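Häufige Fragen zu unseren Obsttüten und Körben
Hofladen Merville - Abholung und Lieferung
Stand: 25. September 2018

Seit wir im Juli auf das neue System mit Tüte und Korb umgestellt haben, bekommen wir viele Fragen von unseren Kundinnen und Kunden. Ich habe die wichtigsten davon gesammelt und beantworte sie hier so genau, wie ich kann. Wenn Ihre Frage nicht dabei ist, schreiben Sie uns bitte über das Kontaktformular.

Worin bekomme ich meine Bestellung?
Sie bekommen Ihre Bestellung in einer Tragetüte. Der Korb dient bei uns zum Sammeln und Sortieren der Ware und bleibt normalerweise im Laden. Wer möchte, kann einen Korb gegen Pfand mit nach Hause nehmen. Das Pfand beträgt 6 Euro und wird bei der Rückgabe vollständig ausgezahlt.

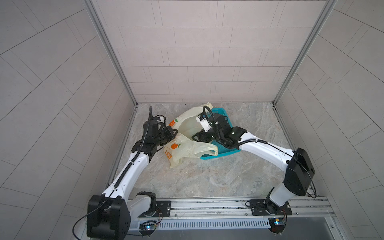 Tragetüte mit Orangenmotiv und türkiser Korb.

Kann ich die Tüte mehrmals benutzen?
Ja, wir bitten sogar darum. Die Tüte ist dünn, aber sie hält bei normalem Gebrauch mehrere Einkäufe aus. Bitte legen Sie schwere Sachen zuerst hinein und heben Sie die Tüte immer an beiden Henkeln. Spitze Dinge, zum Beispiel eine Ananas mit ihren harten Blättern, wickeln Sie besser vorher in Papier ein.

Wie räume ich Obst am besten aus der Tüte in den Korb?
Stellen Sie den Korb auf eine glatte Fläche und legen Sie die Tüte direkt daneben. Öffnen Sie die Tüte weit und nehmen Sie die Stücke einzeln heraus. Von dem Auskippen raten wir ab - bei weichen Sorten entstehen dabei schnell Druckstellen, die man erst am nächsten Tag sieht. Harte Sorten kommen nach unten, weiche nach oben.
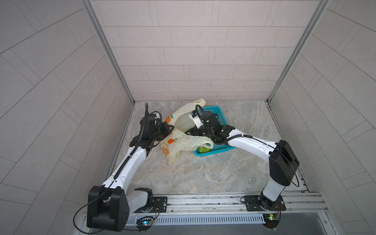

Trauben und Beeren sollten ganz zum Schluss in den Korb kommen, oder noch besser in eine eigene Schale. Bananen lagern Sie bitte getrennt von den Äpfeln, sonst werden sie zu schnell braun.

Darf das Obst in der Tüte bleiben?
Für den Heimweg ja, für die Lagerung lieber nicht. In der geschlossenen Tüte sammelt sich Feuchtigkeit, und die Früchte können schimmeln. In dem Korb kommt durch die vielen kleinen Öffnungen in den Seiten Luft an das Obst.

Was mache ich, wenn sich die Tüte schlecht öffnen lässt?
Das kommt bei neuen Tüten vor, weil die beiden Seiten aneinander kleben. Reiben Sie den oberen Rand kurz zwischen den Fingern und ziehen Sie dann die Henkel auseinander. 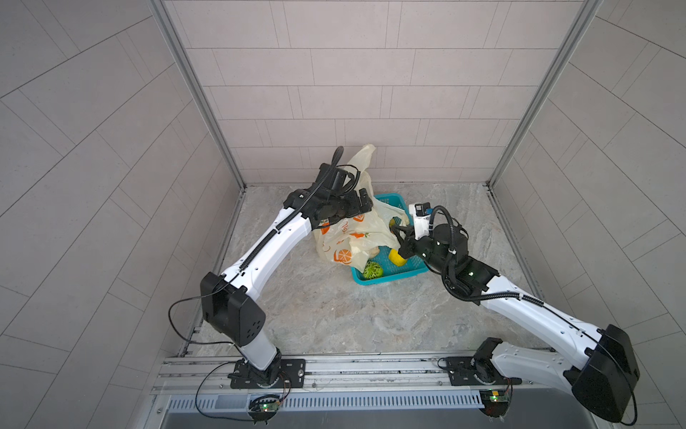
Danach fassen Sie mit der Hand bis zum Boden der Tüte und drücken die Ecken nach außen. So steht die Tüte stabiler und die Früchte rollen beim Einpacken nicht alle auf eine Seite.

Wie reinige ich den Korb?
Mit lauwarmem Wasser, etwas Spülmittel und einer weichen Bürste. Der Korb ist aus Kunststoff, bitte benutzen Sie kein kochendes Wasser. In die Spülmaschine darf er nicht. Lassen Sie ihn umgedreht trocknen, bevor Sie wieder Obst hineinlegen.
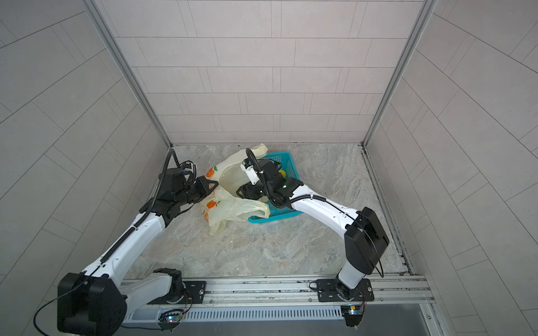 Offener Korb, daneben die Tüte mit den Henkeln nach hinten.

Wie bewahre ich leere Tüten auf?
Streichen Sie die Tüte glatt, falten Sie sie 2 Mal der Länge nach und rollen Sie sie von unten auf. Eine feuchte Tüte bitte zuerst aufhängen und trocknen lassen.

Nehmen Sie alte Tüten zurück?
Ja, in beiden Läden, also in Merville und in Gamport. Die Tüten sollen leer und sauber sein. Bis Ende Juli haben unsere Kunden schon 2.991 Stück zurückgebracht, dafür bedanken wir uns sehr herzlich.

An wen wende ich mich bei Problemen mit dem Pfand?
Bitte an Chukwuemeka Effiong im Laden Merville. Bringen Sie, wenn möglich, den Pfandbon mit.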